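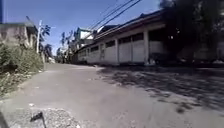
Why do the two sides of a road look closer together when they are far away?

The sides of a road usually stay the same distance apart, but things that are far away look smaller to our eyes. The gap between the two sides gets smaller too, so the road seems to close up into a point.

Try it with your thumb. Hold it close to your face and it can cover a whole door. Now stretch out your arm. Your thumb covers much less, but it is still the same thumb.

A road works the same way. Say a road is 18 feet wide. Near your shoes, 18 feet is a lot to look at and you have to turn your head to see both edges. At 700 feet away, those same 18 feet fit behind your thumb. Artists have a name for the place where the edges seem to meet. They call it the vanishing point.

Does this happen only with roads?

Walls do it too. So do fences, rows of trees, train tracks and long hallways. Think of a wall with posts built into it, each one the same distance from the next. The posts near you look wide and far apart. The ones farther on look thin and close together.

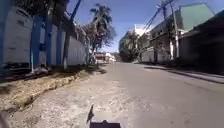 You can use this when you draw. Youssra Lamrani teaches a Saturday drawing class in Zamudio, and she has her students start with one dot on the paper. Here is how she does it:

Draw a light line across the page. This is the horizon.
Put a dot on the line. It can be in the middle or a little to one side.
Draw two lines from the bottom of the page up to the dot. Now you have a road.
Draw a line from the side of the page to the dot, higher than the road. This is the top of a wall.
Add posts along the wall. Make each one shorter and thinner than the last, and leave less space each time.

Keep the posts straight up and down. Only the lines that go away from you should point at the dot.

What about trees and poles?

They shrink with distance as well. A tall palm tree far down a road can look shorter than a bush next to you. If you want a tree to look far away, draw it small and put the bottom of its trunk close to the horizon line. Leave out most of the leaves – from a long way off, you mainly see the shape.

What if the road bends?

Then the edges stop pointing at your dot. Draw the straight part first and let the road curve out of sight behind a bush or a building.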